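Skurnside Pindo Junior Cricket Bat
Sizes 3 to 6 and Harrow

Price: $169
In stock - ships from our Fluststead warehouse

The Pindo is a full-shape English willow bat for young players who have moved on from a soft ball and now play with a hard one. It is made in the same outline as our adult bats, with a shorter handle and a lighter blade. Most of the weight sits in the middle of the blade, which suits players who are still learning to hit on both the front and back foot.

Each bat is pressed, shaped and sanded in our own shop. The handle is cane with rubber inserts and comes fitted with one grip. The face is left natural, so it needs oil before first use unless you order it with a protective sheet.

Specifications
Blade: English willow, grade 3
Handle: round cane, medium thickness
Profile: slight bow, mid-height middle
Toe: rounded, with toe guard fitted
Face: natural, unoiled
Supplied with: cotton bat sleeve

Weights differ a little from bat to bat, as willow is a natural material. If you need a light one, say so in the order notes and we will pick the lightest we have in that size.

Choosing a size
Stand the bat next to the player's leg with the toe on the floor. The top of the handle should reach the crease at the top of the thigh. Do not buy a size up to save money - a bat that is too long gets in the way of the backlift and teaches bad habits. If a player falls between two sizes, take the smaller.

Preparing the bat
Rub a thin coat of raw linseed oil into the face, edges and toe. Keep it off the splice and the stickers. Leave the bat lying flat overnight, wipe off what is left and repeat once. Then knock it in with a wooden mallet, starting gently and working up. Allow several hours of this in short sessions, and spend extra time on the edges and toe. Use old, soft balls in the nets before you face a new one.

We can do the knocking-in for you. Choose "Match ready" at checkout and allow an extra week.

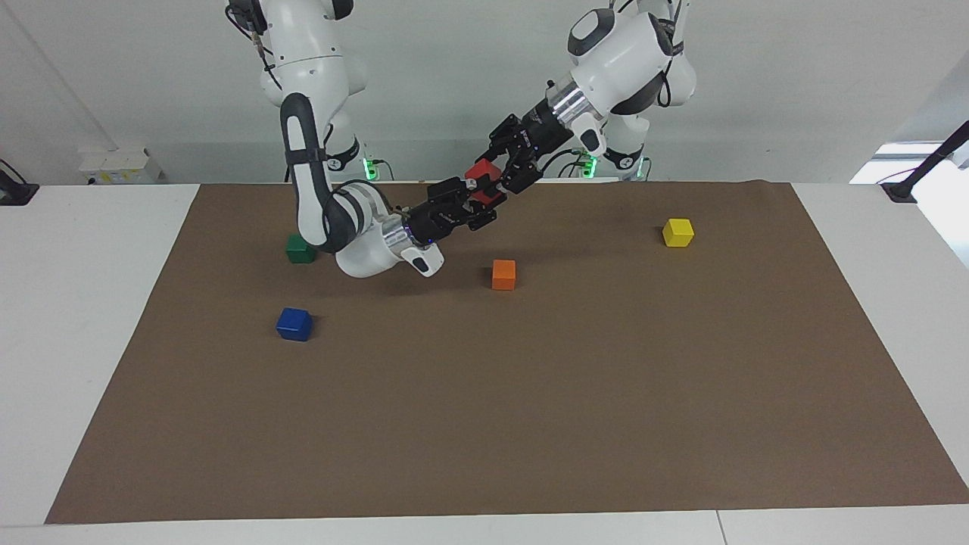
Two robot arms holding a red cube over a brown mat

Care and guarantee
Store the bat in a cool room, away from radiators and car trunks. Small surface cracks are normal and can be taped. The handle and splice are covered for one season against faults in making. Damage from yorkers, damp or cheap balls is not covered.

Also in this range
Jemal batting pads, junior
Jemal batting gloves, junior, left or right hand
Skurnside bat mallet
Linseed oil, 200 ml

Page updated May 2025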